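Hellach Pedestal Guard Kit (for tabletop research arms)
Equipment > Safety add-ons > Pedestal and base
In stock, ships from our Anosside shop

What's in the box: clamp frame, tilt sensor, relay module, 2 leads, 2 spare fuses, hex key, printed card with the wiring on it
Fits: square pedestals with a flat top and straight sides
Works with: any arm controller that has an external stop input
Finish: black powder coat

Why I ended up making this thing

Okay, so this is the product that came out of the worst afternoon I've had in this job, and I'm going to tell you the whole story because people keep calling me up to ask why a pedestal needs a sensor in the first place.

It was September, a little after three. I was working on a table-clearing job for a customer: arm on a pedestal, a round table next to it, some odd-shaped stuff on the table to pick up and put somewhere else. We had rehearsed the whole routine in simulation for weeks. It ran clean, over and over, 1,000 cycles without a single complaint, and I was feeling pretty smug when we moved to the real arm.

On cycle 19 the arm swung out toward the far side of the table with its elbow low, and the whole pedestal rocked. It didn't go over, thank goodness! But one corner came up off the floor and came back down with a bang I can still hear, and the arm just kept going. It had no clue. As far as the controller knew, the base was exactly where it had always been, so it went for the next pickup at full speed and drove the fingers straight into the tabletop.

I hit the stop (I was closer to it than I had any right to be). Bent finger, torn tablecloth, one very quiet room.

So what went wrong? Two things, and neither of them was the arm. First, I had left the pedestal unbolted. I'd figured it was heavy enough, and for slow moves it was. Second, our simulation had the pedestal glued to the world. It couldn't tip in there if you hit it with a truck! All those lovely clean cycles told me the path was good and told me nothing at all about the floor.

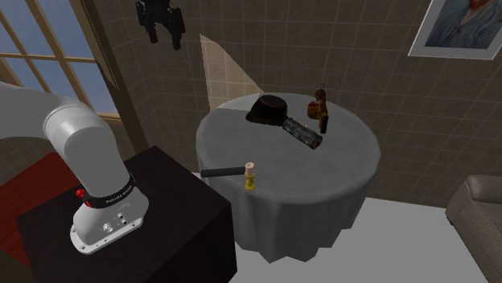 I went back through the logs that night with Nazareno Longo, who wrote the motion side of the Kpodo planner we use. The joint torques did show a blip when the corner landed, but it was small and short, and it sat well under the limit we'd set for a collision. We could have dropped the limit, sure. Then we'd have had false stops every time the arm picked up something a little heavy, and I know what people do with false stops. They turn them off. I've done it myself.

What we wanted was something dumb that sits on the pedestal and cares about one question: did the base just move? That's the Guard Kit.

How it works

The frame clamps around the top edge of your pedestal. The tilt sensor rides on the frame. When it feels the pedestal lean or get knocked, the relay opens and your controller's stop input does the rest. There's no software to install and nothing to log in to. After a trip it stays tripped until you walk over and press the reset on the module, and please go look at the feet and the floor before you press it.

We kept the frame low so it clears the base plate and you can still get at the connectors. If your cables come out at the front and hang straight down, turn the frame so the open side faces them. I did it the other way on ours and had to take it all off again.

What it won't do

It is not a replacement for bolting your pedestal down. Bolt your pedestal down! I sell the floor anchors too (look for the Pridedero anchor set on the next page), and if you can only buy one of the two this month, buy the anchors.

It also won't stop an arm from hitting a person, a wall or a coffee mug. It isn't a rated safety device and it doesn't take the place of your fence, your scanner or your risk assessment. It watches the base and that's it.

Setting it up

Power the controller down first. Clamp the frame on snug, then go around the screws again, as the coating settles a little. Wire the relay into the external stop input following the card. Power up, let the sensor light go steady, then give the pedestal a good shove with your hip while the arm is holding still. It should trip. If it doesn't, check the leads, then call me before you run anything.

Do the shove test again whenever you've moved the pedestal, and fix your simulation while you're at it. Ours now has a base with real weight that's free to tip, and the first time we ran the old path through it, over it went.

Returns and questions

Unused kits can come back for a full refund. If yours has tripped and you can't figure out why, send me the log and a few words on what the arm was doing, and I'll take a look. Round pedestals are not supported yet. I have a clamp for them on my bench that I don't like, and it's staying there until I do.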